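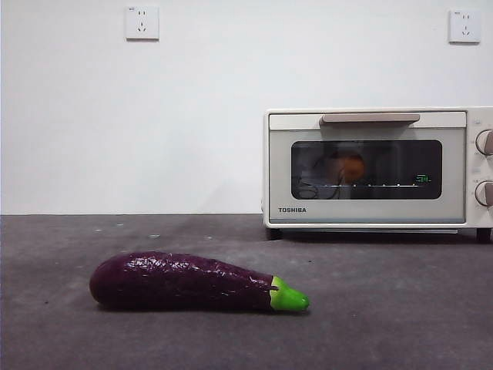 Whole aubergine in a mini oven, will it go bang?

Posted by Nuanchan Pongsiri in Kitchen & Cooking, November 2022

Quick one, need to eat tonight. Moved into a flat in Lukbridge in September and there's no proper oven, just a worktop one, the toaster oven sort. Fine for toast and fine for fish fingers. Now I've got an aubergine and want to do the smoky mashed dip thing, with garlic and tahini. My aunt does hers straight on the gas ring but I haven't got gas. Two hobs, electric, one of them is rubbish.

So can I put it in whole? Or cut in half? Every recipe says 200 in a big oven for 45 mins and I don't know if that's the same for a little one. Dial on mine is a bit vague, the numbers have mostly rubbed off. Also a girl at work says they explode. Is that a real thing or is she winding me up.

Other worry is the skin. It's very shiny but sort of crinkly on top when you get close. Does that mean its old? Bought from Ferraro on the corner, the stem end still looks bright green so I thought it was ok.

Don't want to buy any gadgets please. Got a fork, one knife, foil, a small tray that came with the oven.

Erdal Bozkurt

They do explode. Not often but it's real. I had one go in 2,000 and something, can't remember the year, student house, and we were getting bits off the element for weeks. Steam's got nowhere to go. So prick it ALL over with the fork, deep, eight or nine stabs, including up near the stem where everyone forgets.

Whole or half depends what you want.

Whole = softer, wetter, tastes more like your aunt's. Takes ages. In a small oven give it 50 mins to an hour, turn it every 15 or so with the fork and a spoon. It's done when it's sagged and the skin gives if you press it. If it still feels springy by the stem, put it back. Undercooked aubergine is horrible, like eating a bath sponge. Overcooked is fine, you can't really wreck it for a dip.

Half = quicker, say 35 mins. Cut longways, score the flesh in a criss-cross, oil, salt, cut side down on foil. Less smoky but browner, and I quite like that.

Check it fits first! Lay it on the tray cold and shut the door. You want a good gap between the top of it and the elements, three fingers at least. If it's a fat one the round end will be nearly touching and that bit will burn black while the thin end's still catching up. If so then halves, no question.

For the smoke: last five mins turn it up full with the top element only, if yours does that. Skin should blister and go papery. Bit of burnt is good. Open a window.

After that, slit it, scoop it into a sieve over a bowl, leave it ten mins. Loads of brown water comes out. Bin that, it's bitter. Then fork it up with your garlic, tahini, lemon, salt. One small clove raw is plenty, I always put two and regret it.

Wrinkly skin: a bit is ok. Press it with your thumb. Springs back, good. Dent stays, it's getting on, but still alright for mashing. Brown seeds inside when you cut it = old and might be bitter, salt it or use less. Green stem's a good sign like you say.

Ekkachai Kamolrat

microwave. prick it, 8 mins, turn it over, bit more. done. not smoky but who cares, put smoked paprika in

Nuanchan Pongsiri

No microwave, sorry should of said. Thanks Erdal, just tried it on the tray and the door shuts but it's pretty close at the fat end. Thumb test: springs back. Going halves I think.

Charoen Thaweesak

Bit of a different view on temp. Small ovens run all over the place. I've got a Zukulby one and it says 200 when it's more like 230 near the top and hardly warm at the door. So I wouldn't trust a time off a recipe, big oven or small. Set it to 180ish by your dial, bottom shelf position, look at 20 mins, and go from there. If the edges are dark and the middle's pale, loose bit of foil over the top. Don't let the foil touch the element.

Also turn the tray round halfway. Back always cooks faster on these.

And pull the oven forward before you start if it lives up against the wall. Mine says to leave a gap behind it in the booklet and I ignored that for ages, ended up with a yellow patch on the paint, landlord (Konimwood, the lettings lot) took it off the deposit. 56 quid for one patch. An hour on high is a lot more heat than toast. Nothing on top of it either, no bread bag, no tea towel.

Don't agree you have to drain it ten mins btw. I just squeeze it with a spoon.

If you do halves, more oil than you think. It drinks it. Brush it on the cut face, and leave it a min, brush again.

Erdal Bozkurt

Good point on the gap, forgot that. Still say drain it.

Nuanchan Pongsiri

Update for anyone searching. Did halves, cut side down, 180ish, turned the tray once. Took 42 mins in the end, foil on for the last bit as one edge was catching. Top element at the finish for the skin. Oven pulled forward. No explosions.

No brown seeds. Drained it and squeezed it so you're both happy. Could do with more lemon and I had no paprika so not very smoky, might try whole next time with a thinner one. Ate the lot with toast, which I had to wait for as the oven was full of aubergine.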